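Notebook, hard parts bench
30 October 2023
Shares 3 | Comments 2

Grey seal diet, Pretlow and Rukier haul-outs, August collection. Continued from the previous entry. Entry by Evander Munro, with additions from Sveva De Luca where initialled.

Sieving of the Pretlow batch is finished. 57 scats processed, of which two had been bagged together in the field under a single label and have been treated as one sample from now on. The label gives the upper ledge and no collector. I have marked the record in Kindetti as "merged, origin uncertain" and left it in the set for frequency of occurrence only. It should not go into the biomass reconstruction.

Rukier samples are still in the chest freezer, second basket down. Do not start thawing them until the sieves have been stripped and scrubbed. The finest mesh had a fold along the rim where sandeel otoliths were lodging. I got several out with a soft brush under the magnifier and can't say which sample they belong to, so they are in a separate vial marked MESH and excluded. The fold has been pressed flat and sealed with silicone. I ran a blank through it afterwards (tap water and a handful of clean sand) and nothing was retained at the rim.

Total recovered from Pretlow so far: over 300 otoliths, plus beaks, eye lenses and the usual vertebrae. Sandeel dominates by number. Gadoids next, mostly small, many of them too eroded to take below family. Flatfish low. No salmonid material found, though the otoliths are fragile and absence in scat says little. Cephalopod beaks in three samples, all lower beaks, stored in ethanol and not dried. Drying warps them and the hood length is then useless.

Erosion grading. We are still not agreeing well enough on the boundary between moderate and severe. Sveva and I graded the same tray blind this morning and compared. The pristine and light classes matched. The disagreement is almost all in whiting, where the tip goes first and the lobes stay readable for longer than the overall outline would suggest. I was grading on outline, she was grading on lobes. Agreed to grade on the sulcus and lobes together, and to measure width instead of length wherever the tip is gone. Trays graded before today need to be redone by one of us, preferably not the one who did them first.

SDL: I have redone the top tray. Most of the changes moved from severe to moderate. This raises the number that can be measured and will push the estimated fish length up slightly once the correction is applied. Old grades kept in the adjacent column, not overwritten.
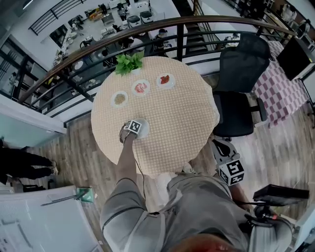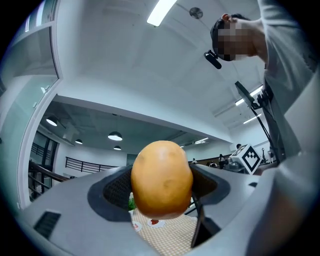 Reading time: 5 minutes

Drying. The Rahman cabinet is reading warmer than the thermometer placed on its middle shelf. The difference is larger near the door. It makes no odds for otoliths, but the fish bone for the reference collection was starting to craze, so I have moved that to open trays on the side bench under mesh lids. Please leave the lids on. The cabinet can stay in use for otoliths until it has been serviced.

Weighing. Balance checked against the standard masses before and after the session, no drift worth recording. Static is a nuisance with the smallest otoliths in plastic dishes. Glass dishes solve it. There are not enough glass dishes.

Measurement. Images taken on the stereo microscope with the graticule in view at the start and end of each tray. The zoom click-stop is worn and can creep between samples, which would scale every length in the tray without anyone noticing. If the start and end graticule images differ, discard the tray's measurements and take them again. I had to do this once today.

Correction factors. The digestion coefficients in the current sheet are species-specific where available and fall back to a family mean otherwise. Two points to settle before any totals leave this bench:

The family mean for gadoids is being driven by the larger species. Most of ours are small. Using it as it stands probably under-corrects.

Number correction for sandeel has been applied on the Pretlow tab and not on the Rukier tab. The Rukier tab is empty at the moment so no harm done, but the formula needs copying across before anything is entered.

SDL: Formula copied and checked against a hand calculation. The gadoid question is still open. I would prefer to run the reconstruction both ways and report the spread.

Agreed. Run it both ways.

One note on interpretation, for when this gets written up. The August samples come from a haul-out used by animals of mixed age and both sexes, and a scat represents the last day or two of feeding, probably close inshore. It can't be taken as the diet of the colony, and it says nothing about the breeding season, when adults ashore are largely fasting. The earlier summary sheet has "diet of Pretlow seals" as its title. I have changed it to "prey remains in scats, Pretlow haul-out, summer".

Stores: low on gelatine capsules, fine forceps (both good pairs now have bent tips) and waterproof labels. Ethanol is fine. The pencil labels from the field have held up well and the marker ones have not. Two of the marker labels could only be read under the lamp at an angle. Field kit should be pencil only.

Outstanding:

Regrade the remaining Pretlow trays, second reader.
Strip and scrub the full sieve stack, run another blank.
Thaw the first Rukier bags overnight in the fridge, in the deep tray.
Match the cephalopod beaks against the reference set.
Find out who collected from the upper ledge and whether the merged bag was one scat or two.

Vial marked MESH is on the top shelf with the blanks. Leave it there for now.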